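April 25, 2020
Dye notebook, Harasym workshop

Second indigo vat, continued from the pages with the green cover. I write it in more detail than last time, as Orest Demchenko asked me what I did with the lime and I could not answer him.

Started the vat in the morning with water at 70 degrees in the steel pot. Stirred in the lime first, then the fructose, then the indigo paste which I ground yesterday with a little warm water. The paste still had small lumps and I should have ground it longer. Stirred slowly in one direction, then lid on and a blanket around the pot. After 30 minutes there was already a thin copper skin on top, but the liquid under it was still blue, so not reduced enough. I waited. At the next look it was the color of weak tea with some green, and I was satisfied.

Test strips, all from the old Vevville cotton, scoured twice:

Strip A – one dip, pale, a bit gray when dry. Uneven at the end where I held it.
Strip B – three dips with airing between. Good middle blue.
Strip C – six dips. Dark, but it leaves color on the finger when rubbed. Must be rinsed more, or the dips were too long.
Strip D – forgotten in the vat while I was on the telephone. I keep it anyway. 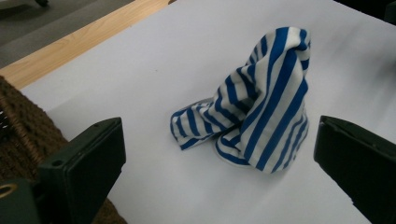 The temperature fell faster than I expected. By the afternoon it was 36 degrees and the vat became lazy, the strips came out more blue than green, so there was air in it or it was hungry. I added 18 grams of fructose and warmed it again on the small plate. It needed about an hour to wake up. Next time I will warm it before it gets so low.

The pH papers from Madotport are finished except for the wide-range ones, and with these I can only say "high". Please, whoever orders next, take the narrow ones.

Question for Orest: in the Anwood recipe the lime is given by spoon. Is this a flat spoon or a full one? My spoon of lime weighed differently each time I tried it. I would like to change the whole recipe to grams, but then we lose the comparison with the vats from the winter. Maybe we can write both for a while.

Rinsing: cold water until clear, then a little vinegar, then cold water again. Strip C is soaking overnight in the gray bucket, please do not empty it.

To do:
grind the rest of the paste, longer
label the strips with thread, the pencil washes away
wool sample at a lower temperature, only if the vat is still alive in the morning
find the second thermometer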